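Slide 8 – Choosing a surface you can live with

Start with the question I get most often: will it stain? Ask who in the room has oil marks on a counter at home. Wait for hands.

Stone is porous to different degrees. Marble reacts to acid, so lemon juice and vinegar leave dull spots that no cleaner will lift. Sealing slows down stains – it does nothing for etching. Say this twice, people mix them up.
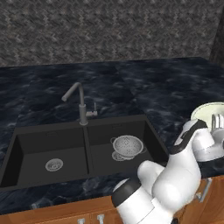
Move on to cost. The Rathjen quote came to 1734 with sealing and 1204 without. Read both figures out loud and let people do the math themselves. Mention that the sealer has to be redone and that the second visit was not in either price.

Vendula Kolář will take the question on repairs. Hand her the microphone before slide 14.

If time is short, skip the part on edge profiles and go straight to cleaning.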